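Roddale tasting, Saturday -- notes

- open w/ thanks to Sun-ja Sung, she found the cases
- Foltaretti first. Pour small!! 545 bottles made, we have one case
- nose: sour cherry, dried orange peel, bit of tar. Let them say it before I do
- don't get stuck on soil again. 200 meters up, north slope, move on
- Noleck white next -- pear, salt, short finish. Good with the hard cheese
- ask who perfers it colder

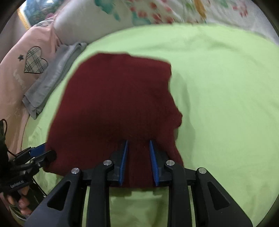

- last one, the Ban. Older vines, roughly 92 rows, picked late
- plums, black tea, grippy at the end. Needs food
- price question WILL come up: order sheet by the door
- water break if we're runing over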